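Womside update, Apr 15, 2019

Pranum 4 is out. New grasp planner, faster replanning, and the wrist camera view now gets checked for glare before every move. Nele Hagedorn's team ran 894 trials on the Steten bench, 56 aborted, most of them down to false edges. Bright sun on slotted aluminium is just the sort of thing it has to cope with, blue block between the fingers, processor sat in its socket frame alongside. Docs to folow. Next relase in May, says Fergus Lindsay.

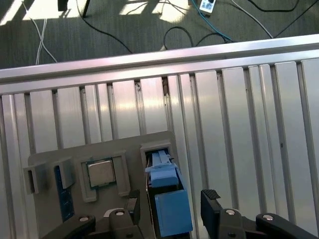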